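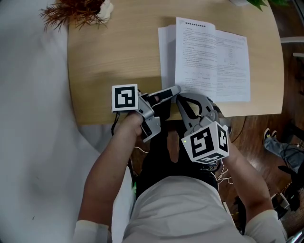
Recording a page-turning demonstration with hand-held grippers

This page covers recording a two-handed paper task with the Hulo hand-held grippers and the Zondari recorder. It assumes that both grippers have been paired and that the overhead camera has been calibrated. Paper is a poor first task. If you have not recorded before, start with the block-sorting guide.

Preparing the table

Use a stapled stack of printed A4 sheets. Place it within easy reach of the right hand, with the near edge parallel to the edge of the table. Leave enough bare table on the left for the other gripper to rest flat.

Run the cables below the table edge and leave slack for a full reach. A cable that pulls tight during a turn shows up in the log as a small sideways jerk at the wrist, and the policy will learn it.

Sit so that both markers stay in view of the overhead camera through the whole movement. The flat card on the left gripper must face upward. The cube on the right gripper has patterns on several faces and tolerates more rotation, but at least one face must be readable at all times. Roll long sleeves above the elbow.

Starting a session

1. Switch on both grippers and wait for the indicator light to stay green.
2. Open and close each gripper fully, 3 times. The recorder takes the finger limits from this.
3. Rest both grippers on the table and start the recording.
4. Hold still until the tone sounds.

Turning the page

Bring the right gripper to the near corner of the top sheet with the fingers open. Slide the lower finger under the corner and close slowly. Do not pinch from above, as this often picks up two sheets.

Lift the corner and fold the sheet back in one arc. As it passes upright, lay the left finger across the stack with the pad down, so that the page beneath does not follow. Open the right gripper only when the sheet is lying over. Return both grippers to the rest position and stop the recording.

Keep the speed even. If you miss the corner, carry on and correct it in the same take. Recoveries are useful, provided they are tagged as such in the session notes.

How many takes

Record 40 clean takes with one stack, then change the stack and its angle on the table. Our first set held 937 takes, of which 66 were dropped for lost markers. Nearly all of those came from tilting the left wrist.

Checking the log

Open the session in Odera and plot finger width against time for each hand. The right trace should show one closing and one opening per turn. Gaps in the position trace longer than three frames mean the take should be discarded. Export the remainder with the default settings.

Related guides

Sorting blocks with one gripper
Calibrating the overhead camera
Replacing worn finger pads
Exporting from Odera to Cusance
Tagging failed and recovered takes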